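Veltolus G2 Hand-Held Gripper: Replacement Finger Pad Kit and Service Notice

Part number VP-236
Supplied by Cedgate
Fits: Veltolus G2, all hand-held units
Status: in stock

Overview

The VP-236 kit replaces both finger pads on the Veltolus G2 hand-held gripper. It is the required corrective part under service notice 459, which covers pad separation during light-force grasping. Units shipped with the revised pads do not need the kit. Check the pad base before ordering: revised pads have a raised rib across the bottom edge, and original pads are flat.

The kit can also be ordered as a normal wear part for units not covered by the notice.

Description of the fault

On affected units the inner contact surface of a finger pad can separate from its backing at the lower edge. Separation starts at one corner and spreads upward with repeated closing. The contact surface then shifts under load while the backing stays in position. The width reading remains within limits, so the gripper raises no fault code, and the recorded finger position no longer matches the position of the surface in contact with the object.

The fault was first reported in September by Hoi-yan Kan, who was running grasp sessions on fruit and vegetables. Smooth, round items rotated in the fingers after closure and in several cases dropped. The returned pads were examined at the Cedgate workshop by Orestis Antoniadis. The adhesive had been applied short of the lower edge on both pads.

Rigid objects with flat sides can mask the fault, as the load is spread over the full pad height. Tomatoes, mandarins and similar produce put the load on a small area and show it early. Produce is therefore used for the grasp check below.

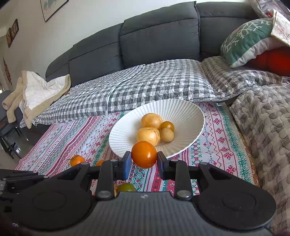

Grasp check

1. Disconnect the unit from power and wipe both pads with a dry, lint-free cloth.
2. Press each lower pad corner with a thumb. Any movement of the surface against the backing is a failure. Stop here and fit the kit.
3. Reconnect the unit. Select a firm, round tomato with unbroken skin.
4. Close the fingers on the widest part of the fruit at the lowest force setting. Lift it just clear of the table.
5. Hold for ten seconds. Rotation of the fruit, or visible displacement of one pad surface relative to the other, is a failure.
6. Repeat with a mandarin or other small citrus fruit.

Units that pass can stay in service. Repeat the check after every 100 hours of use until revised pads are fitted.

Safety

Do not use a unit that fails the check. A separated pad can expose the edge of the backing, which may cut skin or damage the object held. Keep fingers clear of the link arms while the unit is powered. Do not re-glue original pads. Household and instant adhesives harden the contact surface and change the grip force at which it slips.

Kit contents

Finger pads, revised: 2
Pad retaining screws, coated
Hex key
Alignment card
Installation sheet

Installation

Remove power. Open the fingers fully by hand. Remove the retaining screws from the back of each finger and slide the pad upward out of its channel. Clean the channel with isopropyl alcohol and let it dry. Slide in the new pad until the raised rib seats against the stop. Fit the new screws finger-tight, close the fingers on the alignment card, then tighten. Old screws must not be reused.

Run width calibration before returning the unit to service. Sessions recorded without calibration after a pad change will carry an offset in finger position.

Recorded data

Sessions recorded on a unit that later fails the check should be reviewed for late slip. Ngan-ling Fu maintains the review procedure, and copies are sent with each kit on request. Failed grasps do not have to be deleted, but they should be marked so that finger position is not treated as reliable.

Ordering and returns

Owners of affected units receive one kit per gripper at no charge. Provide the serial number from the unit label and state whether the grasp check was passed or failed. Return original pads in the bag supplied, unwashed, marked for the attention of Tove Mogensen. Kits ordered as wear parts are billed at list price.

Notice 459, revision 2. Issued December 21, 2024.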